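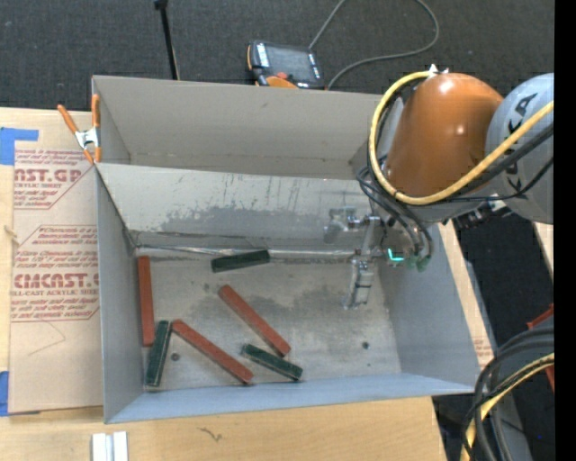 Sorting bin on the bench, six blocks in: three red (long), three green (short).

1/ Notes on the grey bin, as a few people asked what we tip the blocks into. It's a plain rectangular metal bin, open top, sitting on a wooden tabletop. Came out of a clearance lot at Dernley in January. No drawing with it, no part number I can find.

2/ Capacity is well beyond what six blocks need. I like the spare floor. Blocks that land apart can be told apart, and a crowded bin turns every question about position into a question about stacking.

3/ Block set is from Rusnák. Red is the long size, green the short. Same narrow rectangular section by eye, though I haven't put calipers on the full set yet. Will do that before anybody quotes a length.

4/ The floor is stained, with darker grey and brownish patches. I tried dish soap, then a paste of baking soda, then 400 grit on a test patch in the far corner. The 400 did more than the other two and also left a bright spot, so I stopped there.

5/ Before anyone suggests 700 grit: the shop in Sorcombe doesn't carry it, and a finer paper would only give me a shinier stain.

6/ There are two round holes in the floor that you can pick out from this side. I don't know what they were for. Drain or fixing would be my guess. A block can't go through either one. An M6 washer can, as I found out on Tuesday.

7/ The sloped panel at the back is scratched along the top and scuffed lower down. It came that way. I've left it alone, as paint would chip and I'd be picking flakes off the floor for a month.

8/ Laying out procedure, such as it is: tip the set in from low down, leave it where it lands, no nudging. If two blocks end up crossed, tip again. Flat against the floor is the only condition.

9/ Reply to the question about a liner: tried felt. Blocks stop dead where they drop and you get the same clump every time. Bare metal lets them slide a bit, and the spread is better. Louder, though – the Clekadcombe unit has thin walls.

10/ Still to do: calipers on all the blocks, a proper level on the tabletop (I suspect it falls slightly toward the near side), and tape over the holes if I lose another washer. Over 2 hours went into cleaning that floor and it looks much as it did.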